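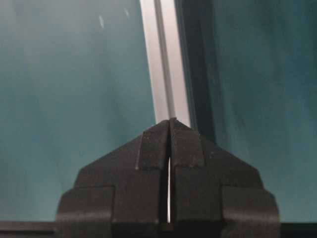 How often do the finger pads on the bar cell get changed?
Every 2,000 cycles, or sooner if the edges start to lift. The count is kept on the sheet inside the controller door and goes back to zero when both arms are done.

Wednesday, 8:40. Two-arm cell, Barbier bench. Counter at 2,540 on arrival, so pads overdue. Changed all four. Old ones bagged and labeled by arm, left on Aurélien Poulain's desk because he wants to measure wear.

Adhesive is the Fukureck sheet, last of the August batch. Cleaned the finger faces with alcohol, waited five minutes, pressed each pad for a full minute. Reorder before the next change.

9:30. Homed both arms. Left came up with an offset of 3 counts on the wrist joint, right had none. Left it alone, limit is 10.
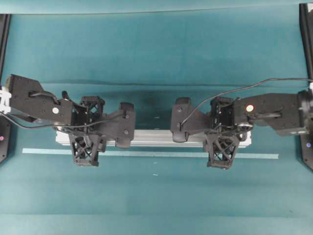
Slack in the wrist cables checked through full travel, joint by joint, at 10 percent speed. No snag on either side. Re-torqued the fingertip screws on both grippers. One on the left took almost a quarter turn. Threadlocker on that one only, to see if it makes a difference. Eugénie Marty thinks the printed part creeps under the screw head and that threadlocker will do nothing for it. Possible. Will put a witness mark on it next time.

Closing force. Set point is still the Pratesance value from commissioning. With the new pads the left gripper reached it 0.4 mm earlier than before, the right 0.3 mm. Updated the closed position for both in the config and saved the old file with the suffix _oldpads.

10:50. Grip alignment on the extrusion.

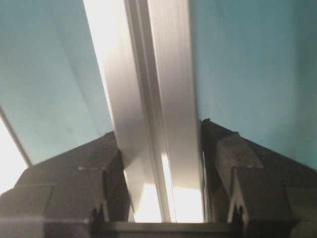 Jogged in at low speed and closed in steps of half a millimeter. On the first try the two fingers didn't load evenly, current on one side rose well ahead of the other. Moved the approach 0.6 mm in Y and repeated until the difference was under 5 percent. Took four tries. New approach point stored as P7b, P7 kept for now. Do not delete P7 until Eugénie has rerun her lift program against it.

Ran 144 cycles before lunch with the lift program at half speed. One stop, at cycle 61, following error on left joint 4. Cleared and did not come back. Logged it under Gunley with the other joint 4 stops. That makes three this month. 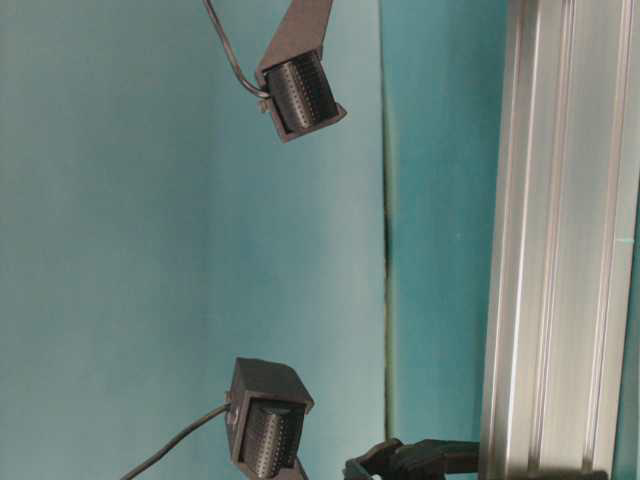 Can the cell go back to full speed straight after a pad change?
Not until it has done 500 cycles at half speed with no grip fault. A joint fault doesn't reset the count, but it has to be in the log.

14:15. Restarted, 356 to go. Still open: joint 4 left, adhesive order, wear numbers from Aurélien.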